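The old cabinet, week 2

I got the doors back on the cabinet Wednesday night, so I can finally write about it. It came from Farooqui, the secondhand place across the river, and I paid more than I meant to. The stain is a dark reddish brown, close to mahogany, and very shiny. I don't usually like shiny furniture. I wanted this one for the framed panel and the molding around it.

First job was cleaning. I used plain dish soap in warm water and went through 9 rags. After that I tried Drenis wax on the inside of one door, left it overnight, and decided not to use it anywhere else. It made the finish even glossier. The dust shows up on it as little pale specks the minute you put the cloth down, and some of those specks are wear and don't come off at all.

There is a worn edge near a notch low on the left where the wood has gone lighter. I went back and forth on touching it up. I have a Nevidex stain pen in what the label calls red walnut, but I tested it on scrap and it dried too purple. I'm leaving the edge alone for now.

The hinges took four evenings. Two of the screw holes were stripped, so I glued in matchsticks, let them set, and drilled again. The doors close fine now. One of them still swings open a little if you walk past hard.

Next is the shelf inside, which sags in the middle. I may turn it over and see if it flattens out by December. I also need felt pads for the feet before I push it back where it goes, against the beige wall.

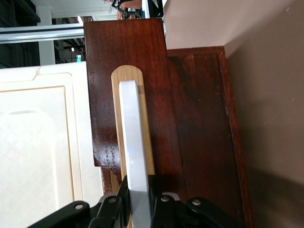
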